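Seven little tubes and a very loud wall

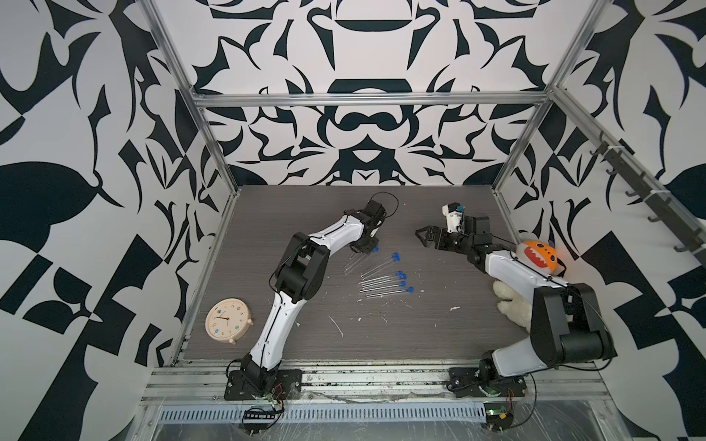 The woman who runs the sample bench at Kouris reckons most people store glass tubes badly, and she told me so before I'd even sat down. She'd rather see them lying flat and all facing one way, caps together, than rattling about in a mug.

I'd come to talk about tidying (my favourite subject!) and we got onto blue caps pretty quickly. "You pick one colour and stick with it," she said. "We had 14 kinds once. It was a nightmare."

They go through 100 tubes on a busy Tuesday, and she still racks the last lot herself before she goes home. I asked about the black-and-white leafy walls - were they her choice? "I voted for plain grey," she said, laughing. "But I've grown fond of them."

The grey wood-grain floor she liked from the start. Clear glass is a pain to spot on white, apparently, and she's swept up enough of it over the years to have strong views on that too.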